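Skarkell Teaching Kit — Set-up Guide
Section 3: Hand teaching over a taped cross
June 2020 — Iltovis docs

Do this before any demo gets recorded. Arm powered, wrist camera plugged in, table cleared. Lay two strips of blue tape so they cross, press flat. Open wrist view. 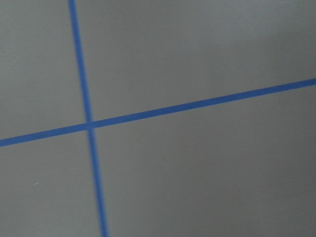 Wrist view, blue tape crossing on gray surface, both views.

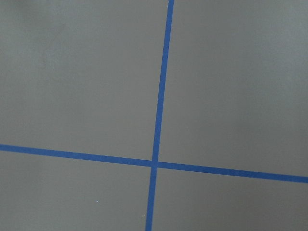 1. Hold the teach button, guide the arm by hand. Slow. Let go of the button before you let go of the arm.
2. Bring the crossing into view. Dosn't need to be centered or square.
3. Press MARK. Wait for the tone.
4. Move somewhere else, crossing still in view, MARK again. 3 marks minimum.
5. Save as a start pose set. Name it after the task, no spaces.
6. Switch to DEMO. Guide the arm through the whole task, start to finish, no stopping to fix your grip.
7. Bad run? Delete it right away — don't plan on sorting them later.

NOTE: Remote control instead of by hand — same steps, use the Casetti handset. Set speed to low first. The stick is twitchy near center.

NOTE: Log holds 100 demos. Export before it fills, oldest gets overwriten.

CAUTION: Keep fingers out of the wrist joint while guiding. It pinches.

CAUTION: Don't move the tape after marking. If it lifts or shifts, redo from step 1 and save a new set.

Error 129: crossing not found. Check lens, raise arm a little, MARK again.
Error 377: teach button released mid-run. Demo is discarded, start over at step 6.

Iltovis Support — see back cover for contact | © Iltovis | Back to top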